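We use cookies to keep this site working. Accept / Manage settings

Bench Inspection Checklist - Small Parts Sorting
Grosten Workshops, Room 507
Inspected by: Tahira Zaidi
Area contact: Povilas Pētersons
Period: July

Each item is marked Pass, Action or Not Applicable. Comments are entered where the inspector considers them useful to the area contact.

1. Work surface
1.1 Tabletop clear of food, drink and personal items - Pass
1.2 Joint between table panels level to the touch - Pass
Comment: The seam runs through the middle of the work area. Small screws may lodge in it, and it should be brushed out at the end of each shift.

2. Center tray
2.1 Steel tray lined with clean white paper - Pass
2.2 Parts laid out singly and not stacked - Pass

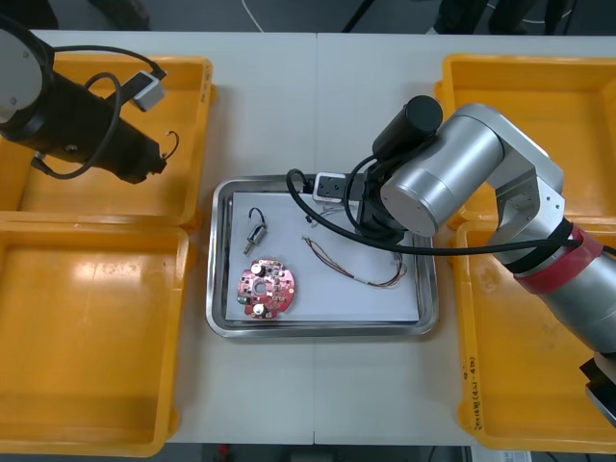

2.3 Paper replaced when torn, marked or oily - Action
Comment: Staff gave differing answers on how often the liner is changed. Mr. Pētersons is to post a written interval at the bench. Spare sheets are stored in the Naqvi cabinet, which held a pack of 200 at the time of inspection.
2.4 Circuit boards handled by the edge - Pass
2.5 Loose wires kept within the tray rim - Pass
Comment: Wires with connectors attached should be lifted by the connector housing. This was raised at the previous inspection and has improved.

3. Sorting trays
3.1 Trays free of cracks and sharp edges - Pass
3.2 Trays placed clear of the steel tray - Pass

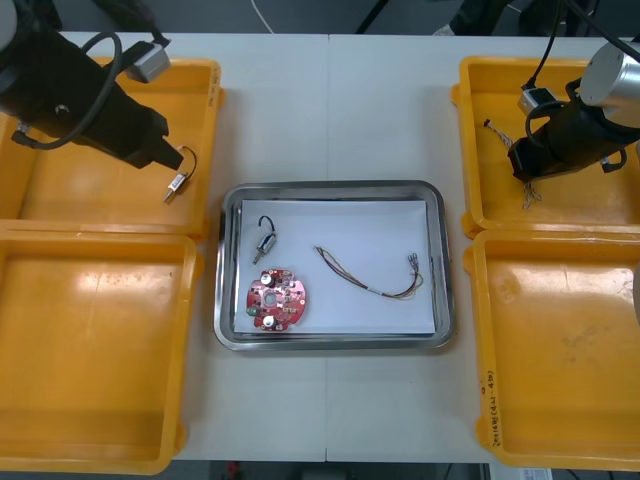
Item 3.2: yellow trays in columns at left and right, steel tray in the space between.

3.3 Handwritten markings legible - Action
Comment: Marker text on tray walls and rims is small and hard to read. Printed labels are to be ordered through Abdelkrim Tazi. Old markings may remain until the labels arrive.
3.4 Tray floors wiped before use - Pass
Comment: Scuffing alone is not grounds for replacement.

4. Lighting and access
4.1 Overhead lighting adequate for small components - Pass
4.2 Glare from polished surfaces acceptable - Pass, with comment
Comment: Reflections on the tray rims were noted. Staff reported no eye strain.
4.3 Walkway behind the bench unobstructed at 8 a.m. - Pass

Open actions: 2.3 and 3.3. Reply to Tahira Zaidi within 4 weeks.

© Grosten Workshops. All rights reserved. Contact | Back to top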